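Chapter 5
Setting Up and Maintaining a Component-Handling Cell

Learning goals

After working through this chapter you should be able to set the grip width and force for a thin part, check finger alignment, teach an approach to a socket, and plan routine care for a gripper with exposed linkages. Chapter 2 covered arm calibration, and its procedures are assumed here.

5.1 The cell at Gudport

The worked case for this chapter is a cell at the Jirnley repair depot in Gudport. One arm handles small parts in opened desktop computers. The cell runs under a control package called Fiklow, but the methods apply to any controller that lets the user set finger position and force separately.

A processor is the least forgiving part in the program. It is thin and it must be held by its edges, so the finger tips have a narrow strip to work with. If one finger closes ahead of the other, the part rotates in the grip. A tilt that would pass unnoticed on a larger block is enough to spoil placement, and the contacts in the socket are easily bent.

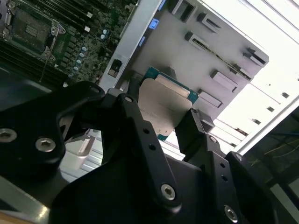 5.2 Checking the fingers and linkages

Tilt has two common sources: uneven finger tips and play in the linkage pivots. Check the pivots first. With the arm stopped and power to the gripper off, move each finger by hand and feel for looseness. Tighten any loose hexagon-socket screw to the value in the gripper manual. Wipe the tips with a lint-free cloth, then close them on a gauge block and compare the gap on both sides.

The Jirnley log lists 2,098 grip cycles between the last two pivot checks - roughly 62 per shift. Wear of this kind is gradual and seldom raises a fault code. Inspection should therefore follow the cycle count, with an extra check after any collision.

5.3 Position of the case and camera

The computer case lies on its side on a slatted aluminum table, with the motherboard facing up. All taught points are stored relative to the case. If the case shifts, every point shifts with it, and the reference must be measured again before the next run. The camera is carried on a bracket at the side of the gripper, so its offset from the finger tips must also be measured again whenever the bracket is removed. Route the camera cable with enough slack for full wrist rotation.
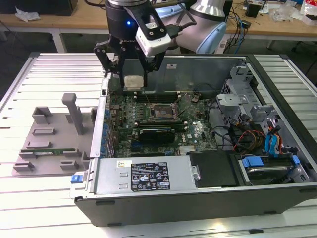
Does the camera offset have to be measured again after a finger tip is replaced?

Measure it again every time. A new tip can differ slightly in length or seating, and the stored offset refers to the old one.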